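Engine notebook, October

Morning, 9:40

Kemton boots from cold on the real machine! Vendula brought the old computer down from the shelf with the good power supply, we wrote the loader to floppy, and the title screen came up on the second try (the first was a dirty drive head). I have been living in the emulator for so long that I forgot how slow the drive is, and how nice it sounds.

What we have so far: a planet surface made of fractal hills, a little craft to fly over it, and a horizon that doesn't tear any more. The hills come from midpoint displacement on a coarse grid. One seed per planet, so the whole world costs us two bytes plus the routine. The routine itself is down to 403 bytes after Yhon moved the random table onto its own page and dropped the carry checks. I would have bet money that it couldn't go under 500. Lovely work.

Frame timing, measured with the border color trick:

Clear buffer: fine, unrolled, leave it alone
Height lookup: still too slow near the ground
Line draw: Yhon's new version, big win
Cockpit: only redrawn when a dial changes

The cockpit was the stupid one. We were repainting the altimeter every frame whether it moved or not. Now the panel keeps its last values and compares. Looks the same, flies much better.

11:15

Seams. Every time the craft crosses from one tile to the next there's a crack you can see sky through, one pixel wide, at the shared edge. Viera's idea: seed the edge points from the edge's own coordinates, so both neighbors arrive at the same heights without talking to each other. Tried it on paper first, then in code. Cracks gone on the long sides. Still one at the corners, where four tiles meet, and I think I'm rounding down in one place and toward zero in another. Check the signed shift!!

Tarkovau (the second planet, the one with the big canyon) shows it worst. Fly north from the pad, hold altitude, and count to ten.

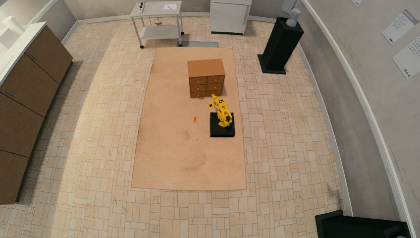
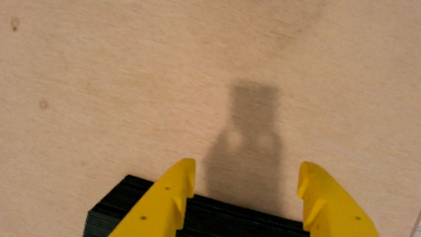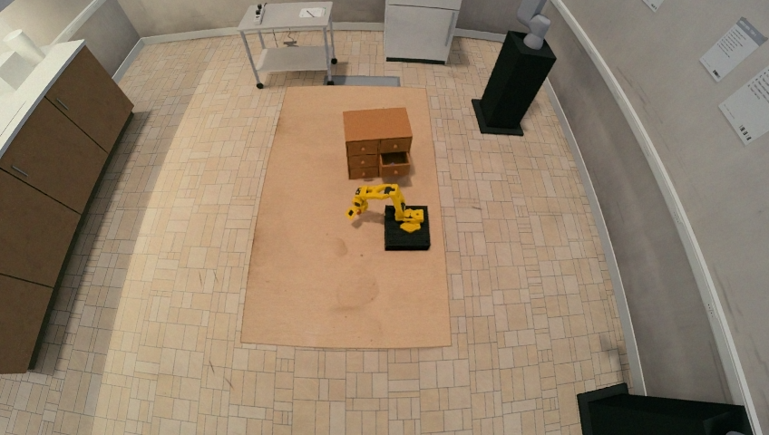
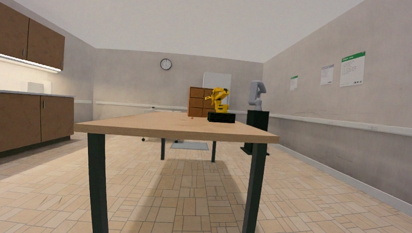 Why do the hills pop up so suddenly in the distance?
The draw range is fixed at 55 cells and there's no fading at the far end, so a whole row of ground shows up at once when the craft moves forward one cell. The plan is to draw the last few rows in the haze color and step them toward the real one as they get closer.

Haze is cheap, by the way. It's a second color table and one extra lookup per row. Hamdia tried it with a checkerboard pattern too, and on a proper tube monitor the pattern melts into a really convincing fog. On a flat panel it looks like a tablecloth. I want the checkerboard as an option at the least.

After lunch

Sound. Hamdia has the wind working: noise channel, filter tied to air speed, volume tied to height. It drops to almost nothing when you're down in the canyon and then roars when you climb out. I flew up and down for far too long just to hear it. It eats one voice permanently, which leaves two for engine and beeps. The docking tune will have to steal the engine voice (the engine is off by then, so no loss).

Fuel numbers from the test flights: a full tank is 1,000 units, and that's plenty for Vondráček, where everything is near the pad. On Tarkovau I ran dry twice before the beacon. Either a bigger tank or a spare can on the canyon rim. I vote spare can. It gives people something to look for.

Zdeňka flew it cold, without reading the key list, and landed on her first go. Then she turned round and flew straight into the ground with the gear up. The crash is much too quiet, she's right about that. She also asked for a way to look down, and I love this. We already have the heights under the craft for the collision check, so a small square view straight down is mostly a matter of finding the memory.

Memory, then. The map after today's build shows 2,092 bytes free, in three pieces, the biggest of them right behind the character set. The down view needs a buffer and a short routine and I think it fits there if the Statix packer can squeeze the title picture a bit harder. Viera has a newer build of the packer that she says does better on dithered pictures. Will try it on the title and on the docking screen.

To do next:

Corner crack, signed shift
Haze rows, both versions, switch on a key
Louder crash
Spare fuel can on the rim, with its own blip
Title picture through the new packer
Save a copy of the working disk before touching anything (Vendula, you have the good floppies)

17:50

Found the corner thing. It was the shift, one instruction, in the branch for negative heights. Flew the full length of the canyon and saw no sky where there should be rock. Disk written and labeled, it's in the box next to the joystick.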